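Hands on trial at the Pennington workshop
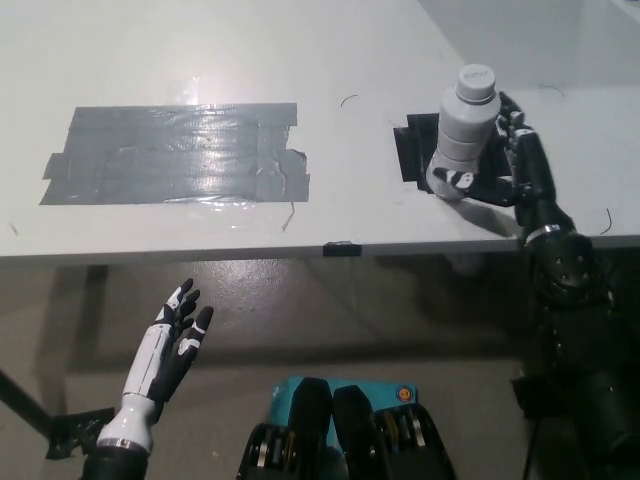
We have been having a lovely time comparing the two hands we shortlisted in January, the Lamau and the Cosetti, and Huguette Kowalchuk has now put each of them through 292 grasps. Alaric Mercado looks after the controller and has been very patient with all our questions! The ribbed white bottle with the tall screw cap is everybody's favourite test piece, and the patch of black tape gives us a fair mark to work to — a small thing, but it makes the two sets of results so much easier to lay side by side. Six more objects to go, and then the Zoltby cameras get their turn.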